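The Meter on Gesuvero Road

The number was 2,456 in September and it was 2,456 again in November, so I knocked.

I had been reading meters in Nangate long enough to know most houses by what they used. The one with the green porch used a lot in summer and almost nothing the rest of the year. The one by the school had a running toilet for most of a winter before they believed me. The last house on Gesuvero Road had always been steady. One older man, one bathroom, a few tomato plants. He used a little more on the weeks his daughter came.

We read every other month on that route. If a meter doesn't move and the account is still open, you are supposed to write a 2 in the box on the form, which means "possible stopped meter," and the office sends someone. I wrote the 2. Then I stood in the yard with the lid still off the pit and looked at the house. There was a light on over the sink.

He took a while to come to the door. He had on a coat and under the coat a bathrobe.

"You're from the water," he said.

I said I was, and that his meter might be broken.

"It isn't broken."

"It hasn't moved."

"No," he said. "I turned it off."

He let me in. The kitchen was warm and clean. On the counter he had milk jugs lined up along the wall, all of them full, with the caps on tight. There was a bucket by the back door with a dish towel over it. He asked if I wanted coffee and I said yes before I thought about where the water was coming from.

It came from the spring at the bottom of the hill. I knew the one. There is a pipe stuck in the bank on the old road to Allside, and people used to stop and fill up there when I was a kid. My father did it on the way home from work. I thought it had gone dry years ago.

"It slows down in August," the man said. "It doesn't quit."

He carried it up in the jugs, two in each hand, with his fingers through the handles. He went down in the morning and again before supper. He washed in a basin and he flushed with the bucket. He told me all this like a person explaining how to get to the highway.

I asked him if it was the bill. There was a plan for that, and I had the paper in the truck.

He said the bill was fine. He paid it every time, the part you owe even when you don't use anything. He showed me the stub so I would know he wasn't behind.

"Then what is it?" I said.

He poured the coffee. He took some time over it. His wife had been sick for a long stretch, he said, and at the end she only wanted water from the spring. She said the water from the tap tasted like the inside of a hose. So he went down and got it for her. He got in the habit of going twice a day, and after the funeral he went down the next morning the same as always, and came back up with four jugs and nobody to drink them. It seemed wasteful to pour them out. He used them for the dishes. Then he used the next ones for the coffee, and after a few days he noticed he hadn't turned on the tap at all, so he went out with the wrench and shut it off.

"I thought I'd do it for a week," he said.

The coffee was good. I didn't taste anything special in it, but I drank all of it, and he seemed glad about that.

I was 58 that fall and my knee was already bad. I thought about the hill. It isn't a long one but it's steep at the bottom, and there are roots across the path, and it would be icy before long. I said so. He said he had walked on ice before. I said I was sure he had. I asked if his daughter knew, and he picked up my cup and rinsed it in the basin with his back to me.

"She thinks the pump is out," he said.

"You don't have a pump."

"She lives in Van Dusen. She doesn't know what I have."

I went back out and put the lid on the pit. In the truck I took the form and looked at the 2 in the box. If I left it there, somebody would come out with a new meter, find the valve closed, and write that down, and then there would be a phone call, and after the phone call a letter. The county has a rule about living in a house without running water. It's a sensible rule. I rubbed the 2 out with the eraser and wrote "vacant, seasonal," and initialed it, and drove on to the next road.

I had never put down anything false on that form before. I didn't feel bad and I didn't feel good. I had eleven more houses to do and it was getting dark.

After that I started stopping in. I didn't make a plan of it. If I was on that side of Nangate I'd drive by the pipe, and if he was there I'd carry two of the jugs. Once in December I brought a bag of sand and spread it on the steep part. He didn't mention it, but the next time I came there was a second bag on the path, a better brand than mine, and he had already used half.

We didn't talk much going up. At the top he would stop and look back down as if somebody else might be coming. He told me one day that his wife had never once gone down there herself. She didn't like the path. In all those years she couldn't have told you what the spring looked like.

In January the reading was 2,456. I wrote "vacant, seasonal."

In February he fell. It wasn't on the hill. He fell in the hallway, on the carpet, in his socks, and lay there until the woman who delivers the paper saw it still on the step the next morning. By the time I heard, he'd been in the hospital four days and the daughter had come and gotten him. The house was locked. I looked in at the kitchen window and the jugs were still along the wall, and I worried about them freezing and splitting, but there was nothing I could do about it from out there.

I read the meter in March, and for once what I wrote on the form was true.

The letter came to the office with no name on the front, only "Meter Reader, Gesuvero Road." The girl at the desk put it in my tray under the new route maps and I didn't find it for a few days. It was in pencil, on both sides of one sheet. 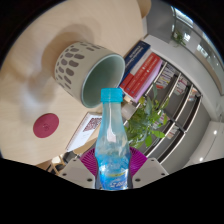 Van Dusen, Apr 21, 2021

I don't know your name and should have asked. I am at my daughter's. She has a room for me on the ground floor with its own sink. The hip is mending all right and they have me walking to the end of the street and back with a frame.

They buy their water here in bottles. I told her what I thought of that but I drink it. She leaves one by the bed at night and I get through most of it.

I told her about the pump. She said she knew there wasn't one. She had known since Christmas and was waiting for me to bring it up.

The house will be sold in the summer. Whoever gets it will want the water on. The valve is stiff and you have to lean on it, turn it left, and it sticks halfway and then goes. There is a wrench on a nail inside the shed door, and the shed isn't locked. I would rather you did it than some stranger. Run the kitchen tap a good long time before you drink any. It will come out brown at first.

There are some jugs in the kitchen. If they didn't split, the tomatoes by the fence come up on their own most years and could use it.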